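Lesezeit: 4 Minuten
12 Kommentare

Zu Besuch bei Padico: ein Nachmittag mit dem Ziller

Ich hatte mich für den Rundgang um zwei angemeldet und war natürlich viel zu früh da. Macht nichts, denn im Foyer von Padico gibt es guten Kaffee und eine Wand voller alter Greifer, die man anfassen darf! Saugnäpfe in allen Größen, Parallelgreifer, ein Ding mit drei Fingern, das aussieht wie aus der Zahnarztpraxis. Ich hätte dort schon eine Stunde verbringen können.

Durch die Räume geführt hat uns Horácio Arruda, der beim Ziller von Anfang an dabei war. Der Ziller ist das, weswegen die meisten aus unserer Gruppe gekommen sind: ein Bausatz für kleine Betriebe, die Ware von Hand packen und sich an eine Automatisierung bisher nicht herangetraut haben. Geliefert werden Arm, Kamera, Steuerung und die Software Usamura, mit der man dem Arm neue Handgriffe beibringt. Man macht die Bewegung vor, wiederholt sie ein paarmal, und daraus wird dann gelernt. Wer schon einmal versucht hat, einen Industriearm Punkt für Punkt mit dem Handgerät zu programmieren (ich habe es, im November, und ich habe geflucht), weiß, warum mir da das Herz aufging.

Interessant fand ich, was sie für die Aufgaben verwenden. Ich hatte mit Klötzchen gerechnet, mit sauberen Würfeln in Rot und Blau. Bei Padico kommen Sachen aus dem Laden auf den Tisch: knisternde Tüten, Dosen, Netze mit Zwiebeln, Körbchen. Glänzende Folie sei für die Kamera eine Zumutung, meinte Arruda, und ein Korb mit offenem Geflecht stehe ihr darin kaum nach. Deshalb ist auch die Arbeitsfläche so schlicht gehalten, weißer Tisch, helle Wände, ein kleines rotes Päckchen neben einem gelben geflochtenen Korb und sonst keine Ware. Mit solchen Paarungen fangen sie an, wenn ein Kunde Geschenkkörbe packen will.
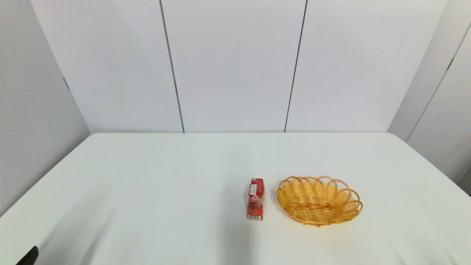 PADICO, HALLE 2 — 23. Mai

Nach der Pause durften wir selbst ran. Jeder bekam einen Platz und eine Aufgabe, meine hieß schlicht »Tüte in den Korb«. Klingt nach Kindergarten, ist es aber überhaupt nicht! Man führt den Arm über zwei Griffe, die angenehm leicht laufen, und merkt nach wenigen Sekunden, wie viel die eigene Hand sonst nebenbei erledigt. Packe ich die Tüte oben am Rand oder in der Mitte? Lege ich sie flach hinein oder lasse ich sie hineinrutschen? Beim ersten Mal habe ich den Korb verschoben, beim zweiten auch. Danach ging es, und beim Zuschauen am Nachbarplatz habe ich noch einen Trick gelernt: erst über dem Korb anhalten, dann senkrecht absenken.

Laut Arruda reichen bei einfachen Teilen 20 Vorführungen, um einen ersten Versuch zu wagen. Für die Folientüten hat sein Team nahezu 3000 aufgezeichnet, das steckt als Grundstock schon in Usamura. Ob das bei meinen eigenen Produkten genauso funktioniert, kann ich nach einem Nachmittag nicht beurteilen, und er hat es auch nicht versprochen. Sehr sympathisch fand ich, dass er die Liste der bekannten Schwachstellen einfach auf dem Bildschirm stehen ließ, während wir Fragen stellten. Schwarze Samtbeutel stehen ganz oben.

Ein paar Kleinigkeiten, die mir aufgefallen sind: Das Kabel zur Steuerung ist zu kurz, wenn man den Arm an der hinteren Tischkante montieren will. Die Oberfläche von Usamura gibt es auf Deutsch, die Fehlermeldungen leider nur auf Englisch. Der Not-Halt sitzt dafür genau da, wo man ihn sucht, und die Finger des Greifers lassen sich ohne Werkzeug wechseln — das geht wirklich fix. Die passenden Wechselfinger kommen von Priedītis, und im Katalog stehen inzwischen 44 Varianten. Die weichen, gerippten hätte ich am liebsten gleich eingesteckt.

Zum Preis gab es nur die Auskunft, dass man den Ziller auch mieten kann, mit Einrichtung vor Ort. Ich habe mir ein Angebot für unsere Packstube schicken lassen und melde mich wieder, sobald es da ist. Und falls jemand von euch schon einen stehen hat: Schreibt mir bitte, wie er sich bei Zellophan schlägt!

37 Mal geteilt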